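Student Work > Political Science > Project Reports > Public Comment at Town Meetings

Three Minutes at the Microphone: What Gets Said in Public Comment, and Who Hears It

By Noeline Halliday
25 January 2026
14 shares | 3 comments

I picked this topic because I watched one county hearing on a laptop while eating noodles and then stayed up for four more. Public comment is wonderful! People wait two hours on a folding chair to talk about a culvert, and they bring notes.

My question was simple. When a council opens the floor before a vote, do the members ever respond to what residents say, or do they thank everyone and move on? I used the meeting archives of two towns, Otard and Sarantis, because both post full video and both publish typed minutes. They also run things very differently. Otard gives each speaker three minutes and a loud buzzer. Sarantis has no fixed limit, and the chair steps in when she thinks a person has finished (people do not always agree with her).

Between them the archives gave me 1,431 comments. I read the minutes for all of them and then drew 600 to watch in full on video, with the sample split evenly between the towns. For each one I coded the subject, whether the speaker was for or against the item, and whether any member referred to it before the vote.

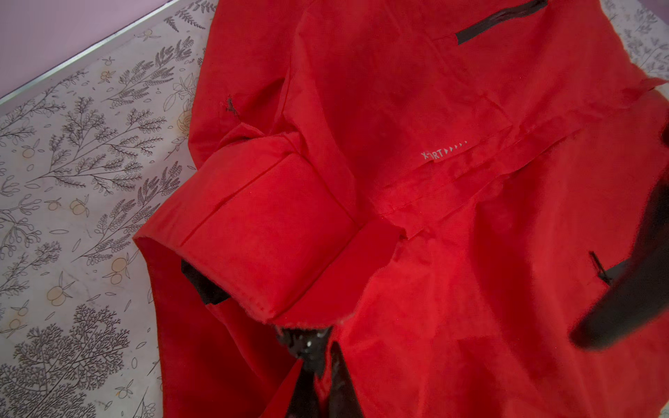 Department of Political Science - Undergraduate Research Projects

The coding took most of December. My first version of the sheet had a category called "off topic," and I dropped it after a week. A man in Sarantis spent his time on his neighbor's rooster during a budget hearing, which I marked off topic, and then a member asked whether animal control was in that budget. It was! After that I coded the link to the agenda item as direct, indirect or none, and went back and redid the first 200.

Antigoni Politis coded a portion of the videos separately so we could compare. We disagreed most on tone. She marked far more speakers as "angry" than I did, and after talking it over we took tone out of the main results and left it in the appendix.

What I found surprised me. I expected the open format in Sarantis to get more responses, and the members there did speak to residents more often during the comment period. But once discussion of the item began, Otard members were the ones who brought the comments back up, sometimes by the speaker's name. One of them takes notes on a yellow pad all evening and reads from it. I can't say from this data that the time limit causes the difference - it could be the people on the council - but it's the part I most want to follow up.

Comments that named a street, a date or a dollar amount were picked up more often than general ones in both towns. Repeat speakers did fine too, even the man with the rooster.

There are gaps. Written comments aren't included, and Sarantis lost the sound on part of one meeting. The coding sheet and appendix are in the department office for anyone who wants to try this on their own town.

Comments (3)

plainsvoter
I've spoken at Otard twice and that buzzer is even louder in person. Great read.

M. Andeo
Did you separate zoning items from the rest? Zoning nights bring out a totally different crowd where I live.

Noeline Halliday
Yes, there's a zoning table in the appendix! It was my favorite one to put together.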